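Finally watched Fusstead last night, six weeks after everyone I follow told me it was the best British sci-fi in years. I have thoughts and they are mostly grumpy. Thread, spoilers from the fourth post onwards.

First, the hype. I don't trust it when a film arrives already called a masterpiece. The trailer had three different critics using the word "haunting". I have been haunted by a gas bill more than I was by the first hour of this.

The set-up, for those who haven't seen it. A new town in the fens, built in the seventies, never filled. A surveyor called Rathnayake is sent to work out why the houses are sinking at different speeds. She gets a room above the pub and a map that doesn't match the streets. That's a good start! I was on board for a good twenty minutes.

(Spoilers now.)

The map doesn't match because the town is rearranging itself at night. Fine. I like that. But the film tells you this in a long speech by the landlord, who has no reason to know it, and then shows it to you anyway, and then has Rathnayake say it down the phone to her boss. Three times. Do they think we're folding laundry?
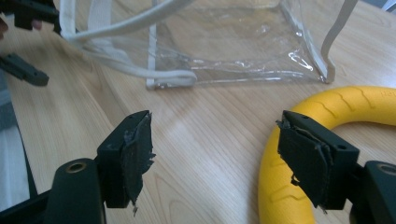
The boss, by the way, works for a company called Tratico, and you can tell Tratico is evil as everyone there wears grey and drinks water out of very thin glasses. I'm so tired of this. Give me one sinister corporation with a tea urn and a broken blind.

Someone will reply that it's satire. Satire of what? Offices having glasses?

Mizanur Thambiah is very good as the surveyor's brother, and I'd have taken a whole film about him and his failing garage. He has one scene where he tries to cancel a direct debit and it's the only bit where I believed a person was talking. Then he walks into the mist and that's him done. Why cast him?

The music. People have been going mad about the score. It's a low note. Sometimes it's a slightly higher low note. When the houses move there's a sort of scraping over the top, and I'll admit the scraping is properly nasty, I felt it in my teeth. The rest sounded like the fridge, and I did get up at one point to check it wasn't the fridge.

Comparisons with Tsutomu Amano's films are all over my timeline and I don't buy them. Amano holds a shot for ages and something in it changes while you look. The door's a bit wider open. The dog has gone. Here they hold a shot for ages and then cut to another one. Slow is just slow unless you put something in it.

I did go back and check this, because I'm that sort of person. The long look down the canal, the one everybody posts stills of. Watched it again with the sound off. Nothing moves except the water. If I've missed something tell me, but please give me the place on the screen and not "it's about grief".
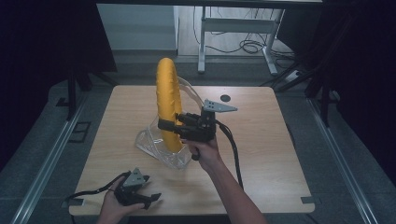 Yellow thing, clear plastic stand, somebody's hand with a gripper.

On "it's about grief". Everything is about grief now. We find out with 18 minutes to go that Rathnayake had a daughter. There's been no sign of it before then, unless you count her looking at a swing, and everyone in these films looks at a swing. You can't hang the whole ending on a swing.

What I did like, so I'm not accused of hating everything: the houses. Properly ordinary brown-brick houses with the wrong number of windows. One of them has its front door on the first floor and the film doesn't point at it, a man just comes out and puts his bin bag down on nothing. Brilliant. More of that and I'd be writing a very different thread.

I also liked that the pub quiz carries on all the way through. The questions get odder. "What was the name of this road?" got a laugh out of me, and then a bit of a chill, and that's the film I wanted.

The ending. She goes into the last house and it's her own hallway. I said "it's going to be her own hallway" out loud while she was still parking the car. I am not clever, I've just seen other films.

And then there's the medicine. Clinine, the tablets she's been taking since the opening scene. Are we meant to think none of it happened? The camera goes in on the empty packet so it clearly wants us to wonder. I hate this. Either the houses move or they don't. You can't spend two hours on sinking foundations and then shrug and say perhaps she was poorly.

I've read four long pieces on what the packet means and they all say something different, which the writers seem to think is a point in its favour. I could show you my shopping list and get four readings out of it.

There's a director's cut coming in December with more of the town council meetings in it. I'm told it "explains a lot". I'd rather it explained less and moved the garage scene up. I will of course watch it, I've got no self-control, but I'm not paying for it twice.

Score, as people always ask: 6 out of ten. Five for the houses, one for the bin bag.

Someone's already asked if I was in the wrong mood for it. Maybe. I'd had my tea, the phone was in another room and the lights were off. I'm not sure what more I was supposed to bring.

Next up is the Swedish one with the lighthouse. Also meant to be haunting. Muting replies on this one now as I've got work in the morning.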